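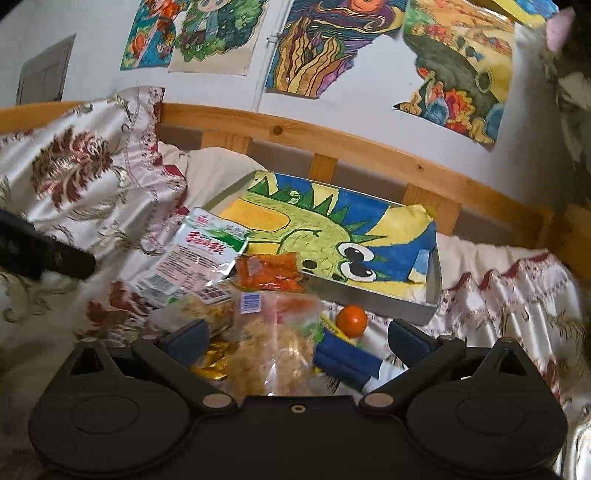 Fig. 1. Clear bag of puffed snacks, with gold foil wrapper to the left.

Unit 9: Moisture and the shelf life of dry snack foods
Packaging and Storage of Foods, Irnulbridge
Notes by Margaux Marchal. Revised April 2, 2022.

9.1 Scope

These notes cover dry, crisp foods sold in flexible packs: puffed and extruded snacks, crisps, crackers and thin biscuits. Microbial spoilage is not a concern in these products at normal moisture levels. Shelf life ends in one of three ways: the product goes soft, the fat goes rancid, or the pieces break up. Loss of crispness usually comes first in low-fat products and is the subject of this unit. Rancidity is treated in the next unit and breakage in the unit on transport.

Students should revise the definitions of relative humidity and vapour pressure before reading on.

9.2 Water activity

Moisture content is the mass of water in a food divided by the mass of dry solids (dry basis) or by the total mass (wet basis). Dry basis is used throughout these notes. Many labels and supplier sheets use wet basis, and the two must not be mixed in a calculation.

Water activity (aw) is the vapour pressure of water over the food divided by the vapour pressure of pure water at the same temperature. A food left in air of constant humidity will gain or lose water until its water activity equals the relative humidity of the air, expressed as a fraction. A fresh puffed snack has a low water activity and will therefore take up water from the air of almost any ordinary room.

The curve of moisture content against water activity at fixed temperature is the sorption isotherm. For starchy snacks it is S-shaped. Three points about the curve matter in practice:

- It depends on temperature. At a given moisture content, warming raises the water activity.
- It shows hysteresis. The curve measured by drying lies above the curve measured by wetting. Use the wetting curve for shelf life work on dry foods.
- It depends on the recipe. Salt and sugar alter the upper part of the curve strongly and the lower part much less.

Over a short range the isotherm may be treated as a straight line. The error is small if the range is well chosen, and large if the line is carried past the bend.

9.3 Crispness

A crisp food is a brittle solid foam. The cell walls are in a glassy state at low moisture. Water acts as a plasticiser: it lowers the glass transition temperature of the wall material until, at some moisture content, the walls are no longer glassy at room temperature. The food then bends before it breaks, and the sharp sounds that go with fracture fade.

The change is not a step. Panel scores for crispness plotted against water activity give a falling curve with a fairly steep middle section. The critical water activity is the value at which the score falls to a limit set in advance. The limit is a decision made by the producer, and two producers with the same snack may set different ones. The report must say which score was taken as the limit, how the panel was trained and how samples were brought to each humidity.

Mechanical tests are often used alongside the panel. Peak force alone is a poor measure, as slightly softened samples can become tougher and show a higher peak. The number of small force drops during compression follows the panel scores more closely.

9.4 Routes of water entry

Water reaches the food in a sealed pack by three routes.

(a) Permeation through the film. Water vapour dissolves in the outer surface, diffuses through the polymer and leaves at the inner surface. The rate is proportional to area and to the difference in vapour pressure, and inversely proportional to thickness.

(b) Leaks. Channels in the seal, pinholes and flex cracks. A single channel through a seal may pass more vapour than all the rest of the pack. The usual causes are product crumbs in the seal area, folds, and wrong jaw temperature or pressure.

(c) Water already present. This includes the water in the headspace air, which is very small, and any water carried by seasonings added after drying, which may not be.

Route (a) can be calculated. Route (b) must be found by testing whole packs. A film data sheet says nothing about seals, and the most common error in student reports is to quote the film figure as if it described the finished pack.

9.5 Film types

Plain oriented polypropylene is a fair barrier to water vapour and a poor one to oxygen. It is clear, stiff and easily printed.

Metallised film carries a very thin layer of aluminium laid down under vacuum. It improves the barrier to vapour, oxygen and light. The layer is easily damaged by folding and stretching.

Aluminium foil, where thick enough to be free of pinholes, is close to a total barrier. It has poor tear strength and is normally laminated to paper or plastic. Note that a shiny metallic appearance does not identify the material. Foil, metallised film and metallic ink can look alike, and the type should be confirmed from the supplier's specification or by a simple resistance test on the stripped layer.

Clear coated films use thin layers of oxide or of a barrier polymer. Their performance varies widely with the quality of the coating.

9.6 The simple shelf life equation

Assume that permeation controls, that outside conditions are constant, and that the driving force changes little over the life of the product. The shelf life in days is then

t = W (mc - m0) / (R A)

where W is the mass of dry solids in the pack (g), m0 and mc are the initial and critical moisture contents (g water per g solids), R is the transmission rate of the film under storage conditions (g per square metre per day) and A is the film area (square metres).

Worked example. A pack holds 26 g of dry solids. Initial moisture is 0.02, critical moisture 0.05. The film area is 0.05 square metres.

Permitted gain = 26 x 0.03 = 0.78 g

Film 1, R = 0.3: daily gain 0.015 g, t = 52 days
Film 2, R = 0.06: daily gain 0.003 g, t = 260 days

Transmission rates on data sheets are normally measured in hot, humid test conditions and must be corrected before use. Correction for humidity is by simple proportion of the vapour pressure difference. Correction for temperature needs an activation energy for the film, or a second measurement.

Pack size enters through the ratio W/A. Small packs have more film for each gram of food and so have a shorter life in the same film. A range launched in a family bag and later sold in single portions often needs a better film for the portions.

Where the driving force does change - that is, where the water activity of the food rises by a large part of the outside humidity - use the integrated form with a linear isotherm, given in the appendix to Unit 8.

9.7 Storage in the home

Most published shelf life trials stop at the shop. Conditions after sale are less well known. Packs are kept in kitchens, cars, desks and bedrooms, and once a pack has been opened the film barrier counts for little unless the top is closed again.

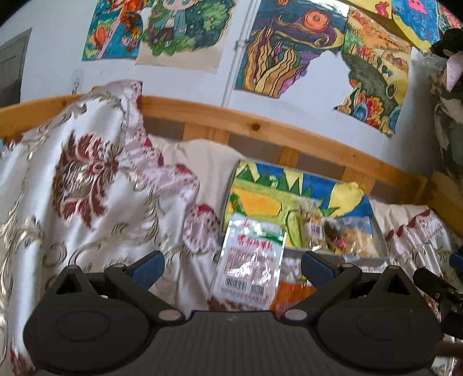 Fig. 2. Domestic setting: bed against a pale wall with children's drawings.

The Dolarska household exercise, run as coursework in June, used small humidity loggers in 18 homes. Each logger stayed in one room and took readings at fixed intervals. A total of 251 usable daily records were obtained. Students are given the full data set for Assignment 2 and should note the following before using it.

Kitchens gave the widest daily swing, with short peaks at cooking times. Bedrooms rose slowly overnight and fell after windows were opened. The mean humidity of the two rooms was close in most homes, which means that the mean alone is a weak guide to the rate of softening in an open pack. A thin layer of snack in an open bowl responds quickly enough to follow the peaks. A rolled and clipped bag responds slowly and follows the mean.

The data cover one month in one climate. They should not be used to predict winter behaviour in heated rooms.

9.8 Checks on the model

Compare the calculated life with weighed packs. Store at least two sets, one in the intended conditions and one at raised humidity, and weigh at regular intervals. Plot gain against time. A straight line through the origin supports the model. A scatter of a few packs well above the line points to leaks. A curve that flattens early suggests that the driving force is falling, in which case the simple equation is giving too short a life.

Include blank packs filled with glass beads. Some films and labels take up water themselves, and the blank gives the correction.

9.9 Problems

1. Repeat the worked example for a portion pack with half the dry solids and 0.03 square metres of film.
2. A supplier quotes a rate for flat film. List the steps needed before it can be used for a formed pack that has been flexed in transport.
3. Using the Dolarska data, choose one kitchen and one bedroom and compare their daily ranges. State how missing readings were treated.
4. Explain why the wetting isotherm is preferred here, and describe a product for which the drying isotherm would be the right choice.

Reading: Boyer notes, sections on sorption and glass transition; Jurker laboratory manual, seal testing.

Contact: Margaux Marchal, Irnulbridge | Copyright 2022 | Back to top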